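Chamoun 共享工坊 桌面机械臂自制课 讲义
第11讲 先在仿真里夹,再到桌上夹
讲义更新:2025年12月31日

上一讲留的尾巴

上次下课的时候,大部分同学的夹爪都已经能开合了,也有几台还在那儿咔哒咔哒地响。响的那几台我后来看了看,毛病差不多都一样:舵机臂装上去的时候没有先回中,装完再通电,它当然要往死里顶。回去以后请把夹爪拆下来,先单独给舵机通电,让它走到中位,再把舵机臂按上去,最后才锁螺丝。螺丝别锁太狠,3D打印的孔位很容易滑丝,滑了就只能拿热熔铜螺母补,补出来总归没有原来那么正。

还有一位同学问我,手指内侧那层防滑垫到底贴不贴。我的意见是贴,不过先别急着贴,等这一讲的练习都做完再说。防滑垫会让夹爪的实际开口变小,你现在贴了,等会儿量出来的数和仿真里的模型对不上,又要回去改模型文件,来回折腾。想贴的话,记得在本子上写清楚哪天贴的、用的什么材料,以后查问题会省很多事。

这一讲讲什么

今天我们几乎不碰真机器(我知道你们有点失望,忍一忍!)。要做的事情是把自己那台臂的模型放进仿真里,摆一张桌子,摆几样东西,然后从手腕上的虚拟摄像头往外看,练习对准和夹取。真机器的部分放在后半段,只做空走,不夹东西。

我自己第一次在家里做臂的时候是跳过仿真的。那时候觉得,臂就在眼前,干嘛还要在屏幕里再做一遍?结果夹爪一头扎进桌面,把一根手指掰断了,重新打印等了一晚上;换上去以后又因为坐标方向搞反,往反方向扎了一次。第二根手指断了以后我才老老实实坐下来装仿真软件。现在我改任何一段动作代码,都会先在仿真里走一遍,哪怕只是改个速度。有时候也嫌麻烦,但是比等打印快多了。

要准备的东西

电脑一台,自己的就行,显卡差一点没关系,把阴影和抗锯齿关掉就能跑。工坊靠窗那排也有公用电脑,已经装好环境了,用完请退出自己的账号,上次有人没退,下一个同学把他的标定文件覆盖掉了,两个人都很郁闷。

臂的模型文件。用 Avard 套件的同学直接从课程文件夹里拷;自己改过连杆长度的同学,要把改过的尺寸填回去。别偷懒用原版,末端会差出一截,到后面看摄像头画面的时候怎么都觉得别扭,还找不到原因。

控制板。用 Brirnex 板子的同学请把固件刷到课程文件夹里放的那一版,网上最新的那版我还没试过,先别刷。用别的板子也可以,通信协议的那一页在第三讲的附录里。

记录表。我们统一用 Trustness 那张表,就是打印出来带格子的那张。有同学觉得填表很土,想用手机备忘录代替,可以,但是表上的每一栏都要有。尤其是“改动前”和“改动后”两栏,空着等于没记。

一张桌子最多2个人。真机器部分尤其请遵守,臂动起来的时候旁边挤一圈人,我会很紧张。

第一步 摆场景

打开课程里给的空场景,里面只有一块地面和一个光源。先放桌子,再放底座,然后把臂装到底座上。顺序反过来也能做,就是臂会先掉到地上,看着有点惨。

桌面的贴图随便选,我比较喜欢木纹,因为木纹有深有浅,从手腕摄像头看出去比较容易判断自己移动了多少。纯白的桌面看久了会没有方向感,你按了一下方向键,画面好像没变,再按一下,还是没变,第三下已经撞上去了。如果你以后打算用摄像头做视觉定位,桌面纹理又是另一个话题,太花的纹理会干扰边缘检测,这个我们到视觉那几讲再细说。

桌上的东西,建议放形状差别大一点的。长条的、圆的、带孔的都来一点,颜色也拉开。大家不要一上来就放杯子、螺丝刀、小熊玩偶(对,上一期真有人放小熊),网格模型面数太多,碰撞计算慢得要命,而且碰撞形状常常被软件自动简化成一个鼓鼓的壳,你看着手指明明没碰到,它已经算碰到了。先从方块和圆柱开始,等流程都跑通,再放你喜欢的东西。

每样东西的质量要填。软件默认的质量通常很奇怪,有时候一个小木块重得像砖头,有时候轻到手指一碰就飞出去。家里有厨房秤的,把真东西称一下,填进去;没有秤的来工坊称,秤在打印机旁边的架子上。

摩擦系数也要填,这个没有很好的办法量,我一般是先填一个中间值,夹一下,看它滑不滑,再拿真东西夹一下,看真的滑不滑,然后往中间凑。听起来很不科学,但对我们这种级别的臂够用了。

第二步 装手腕摄像头

手腕摄像头要作为子节点挂在手腕那一节上。这里每期都有人挂错,挂到世界坐标下面去了,于是臂在动,画面不动,同学对着屏幕很困惑。检查方法很简单:单独转手腕那个关节,画面应该跟着转。如果画面不转,回去看节点树。

摄像头的位置照着你真实支架的位置来填。用尺子量,从手腕转轴的中心量到镜头中心,前后、左右、上下各量一次。量到能和真机差在2毫米以内就很好了,再细也没必要,支架自己拧紧和没拧紧之间的差别都不止这么一点。

视场角看你的摄像头说明书。说明书上如果只写了一个角度,先弄清楚它说的是水平方向还是对角线方向,两者填反了,仿真画面会比真的宽或者窄,你在仿真里练出来的手感到了真机上就会偏。没有说明书的,用老办法:在墙上贴一条卷尺,摄像头正对着它放在一个量好的距离上,看画面左右两边各读到哪里,算一下就有了。公式在第七讲,忘记的同学翻回去看。

还有一个很多人不习惯的地方,就是手腕画面经常是歪的。臂稍微一转,桌子就斜了,立着的东西也斜了,手指从画面下边或者旁边伸进来,把你最想看的那一块挡住。刚开始看会有点晕,练一练就好。请不要为了让画面变正去改摄像头的旋转参数,改了以后方向键和画面方向就对不上了,更晕。

第三步 从手腕看出去

现在把臂移到桌面上方,夹爪张开,停住,先别夹,光看。

我希望大家看的时候有一个固定的次序:先找手指,再找目标,然后看目标的根部有没有被手指挡住,最后看后面还有什么会碰到的东西。次序固定下来以后,你看画面会快很多,也不容易漏。 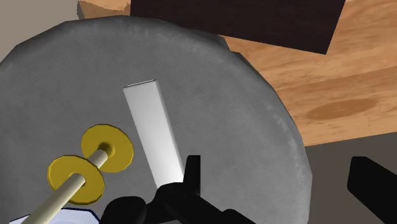 仿真画面:白色长块立在灰色圆盘上,下端被黑色手指挡住;左下方的杆子上串着黄色垫圈。

像这种画面,我最在意的就是白块的下端。手指刚好在它前面,根部看不见,于是手指和白块之间还有没有空隙,光看这一个角度是判断不了的。很多同学到这一步会凭感觉再往前送一点,请不要送。正确的做法是停下来,切到外部视角看一眼,或者让手腕绕开一个小角度,等看见根部了再决定。

杆子和垫圈也要留意。你的目标是白块,眼睛就容易只盯着白块,可是夹爪有宽度,手指外侧也占地方,下去的时候碰到旁边的东西是很常见的事。在仿真里碰到了,垫圈晃一晃,重置一下就好;在真桌子上碰到了,东西滚到地上去,找半天。所以在下手之前,请把手指外侧要经过的地方也看一遍。

另外请看看圆盘外面的木桌和上面的深色方块。它们离得远一点,平时不碍事,可是夹起来以后你总要把东西搬走,搬的路线如果是往那个方向去,抬得不够高就会磕上去。规划路线的时候,我习惯先抬、再平移、再放,三段分开写,每段之间停一下。等你写熟了再合并成一条顺滑的曲线,那样确实好看,不过现在我们先求稳。

顺便说说仿真画面的“假”。圆的边缘仔细看会有一点一点的折线,这是多边形拼出来的,面数少,圆就没那么圆。对我们的练习没有影响,别花时间去调。有位同学上一期为了让圆盘更圆,把面数拉到很高,整个软件卡成幻灯片,后来自己又默默调回来了。反过来,如果你以后要拿仿真画面去训练识别模型,这种折线、光照、纹理就都要认真对待了,那是另外一门功课。

第四步 对准

对准分粗对和细对。

粗对的时候速度可以快一点,用大步长,把夹爪移到目标上方一段安全的高度,张开的方向大致摆好。立着的长块从哪个方向夹,要先想好。它有宽面和窄面,夹爪张开的宽度如果够,夹宽面会稳一些,接触面积大;不够宽就只能从另一边夹,那就要特别小心它往旁边倒。真机上倒了的长块最讨厌,它平躺着贴在桌面上,我们这种粗手指很难再把它捡起来。

细对的时候把步长改小,每动一下就看一眼。这里我建议用键盘,不要用手柄。手柄很爽,摇杆一推臂就跟着走,可是你松手的时候它总会多走那么一点。键盘一下就是一步,笨是笨,心里有数。等你对自己的臂非常熟了,再换手柄玩。

对准以后先不要合拢,把当前各关节的数值抄到 Trustness 表里。抄原始值,不要抄换算过的角度。我自己那台臂,手腕关节对正的时候原始读数是1661,这个数我贴在底座上,每次开机先让它走到这个位置,肉眼看一看正不正。哪天看着歪了,就知道有东西松了。你们的读数肯定跟我的不一样,请不要照抄我的,真的,每期都有人照抄。

第五步 合拢和抬起

合拢的动作写成两段。第一段快,合到离目标还有一点空隙;第二段慢,慢慢贴上去。仿真里可以读接触力,请把接触力的曲线调出来看,它从零开始往上走的那一刻就是碰到的时候。如果一侧手指先碰到,另一侧过了好一会儿才碰到,说明中心没对准,目标会被先到的那根手指推着走。立着的长块被推着走,多半就要倒。

碰到以后再合多少,是个经验活。合少了抬起来会滑,合多了舵机会发热。仿真里舵机不会热,所以你在仿真里觉得“夹得越紧越好”,到了真机上就会闻到味道。我的习惯是两侧都接触以后再加一点点,然后抬一小段,停住,看它有没有往下滑。不滑就继续,滑了就放回去重来。

放回去也要练!大家都爱练夹,不爱练放。放的时候下降要慢,快到桌面时再停一下,松手指的动作也分两段,先松一点点让它自己站住,再全部张开。最后夹爪要往上退,不要往旁边退,往旁边退会把刚放好的东西带倒。

仿真和真机对不上的时候

一定会对不上,大家有个心理准备。下面说几种我碰到得最多的情况,没有按重要性排,想到哪儿写到哪儿。

整体偏一边。多半是底座没有放正。真机的底座在桌上转了一点点,末端就偏出去很多。回去用直角尺靠一下桌边。我在家里是用夹具把底座夹死在桌沿上的,工坊的桌子有预留的孔,直接上螺栓。

高度不对,越伸越低。臂伸出去的时候自重会把它往下拉,便宜的舵机尤其明显,仿真里的关节是理想的,不会垂。可以在代码里加补偿,也可以把练习范围缩小,让目标离底座近一点。刚开始我推荐后一种。

来回走不到同一个位置。从左边过去和从右边过去停的地方不一样,这是齿轮间隙。每次都从同一边靠过去就会好很多,这个土办法我一直在用。

摄像头画面慢半拍。真摄像头有延迟,仿真里没有。你看着画面操作,觉得还没到,其实早就到了。细对的时候动一下、等一下,等画面稳了再动下一下。延迟想缩短可以降分辨率,降到看得清边缘就行。

夹爪读数一直在跳。先查线,再查电源,最后才怀疑代码。用 Brirnex 板子的同学请看一下电源端子有没有拧紧,我那块就因为端子松过一次,改了一晚上代码,第二天一拧就好了,气得我。

真机空走

以上都在仿真里跑通了,才到这一步。空走的意思是桌上什么都不放,让臂按照仿真里的路线走一遍,夹爪也照样开合,只是不夹东西。

开始之前:桌面清空,线理好,手腕那一段线要留够长度,转起来不能绷。急停按钮放在你够得着的地方,同桌的人负责按,操作的人负责看。速度先设成平时的一半还要再低一些。第一遍一定要用手虚扶在急停上,别拿手去扶臂,它要是突然动起来你扶不住,还会夹到。

走的时候注意听。声音均匀就没事,某一段突然变沉,说明那个关节吃力了,停下来看看是不是路线绕到了很别扭的姿势。仿真软件对别扭的姿势很宽容,真机不宽容。

走完以后在最低点停住,用纸片塞一塞手指和桌面之间,看看还剩多少空隙。把它和仿真里的数放在一起写进表格。如果纸片塞不进去,今天就到这里,不要继续往下调,先回去查高度。

头发长的同学请扎起来,袖子挽上去,戒指和手链也摘一下。工坊的东西用完归位,内六角扳手尤其会自己长腿,我已经补过好多次了。

在家里做的同学请看这一段

家里没有工坊那种厚桌子,普通书桌在臂加速的时候会晃,画面也跟着晃。可以在底座下面垫一块厚木板,再用夹子固定,效果还不错。折叠桌就算了。

电源请单独接一个带开关的插座,开关放手边,当急停用。家里有猫的同学(好几位),空走的时候请把门关上。臂一动猫就来了,没有例外。

打印手指的时候,层的方向很要紧。竖着打省支撑,但是受力的时候沿着层就裂了;躺着打费一点材料,结实得多。备用的手指多打几根放着,总会用到。

如果邻居睡得早,舵机的声音在夜里隔着墙是听得见的,底座下面再加一层软垫会好些。不过软垫太厚臂又会晃,自己找个平衡吧,我家最后用的是旧鼠标垫。

作业

在仿真里摆一个自己的场景,至少要有一样立着的东西和一样带孔的东西,桌面纹理自选。从手腕视角完成一次夹起、平移、放下,录屏。录屏里请把接触力曲线也带上,不用剪辑,失败的也可以交,我更想看失败的那几次,请在旁边写一句你觉得是哪里出了问题。

把对准时的各关节原始读数抄到 Trustness 表上,拍照上传。字写清楚一点,上次有一张表我看了很久,分不清是一还是七。

真机空走的部分,桌上有臂的同学做,臂还没装好的同学可以下周来工坊用公用的那台。公用那台是 Avard 套件,连杆没有改过,直接用原版模型文件就行。它的手腕有点松,用之前先拧一下。

选做:把抬起、平移、放下三段动作合成一段,看看中间不停顿的时候,夹着的东西会不会晃。会晃的话,试着改加速度,别改最高速度,比较一下两种改法的差别。

下一讲预告

下一讲开始真的夹东西,请每个人从家里带一两样想夹的小物件来。不要玻璃的,不要吃的,不要太滑的。木块、橡皮、旧积木都很合适。防滑垫也可以在那一讲贴,工坊备了几种,到时候大家都试试看哪种好用。

有问题写在工坊的留言本上,或者课间直接来找我。我一般在打印机那边,多半又在刮底板。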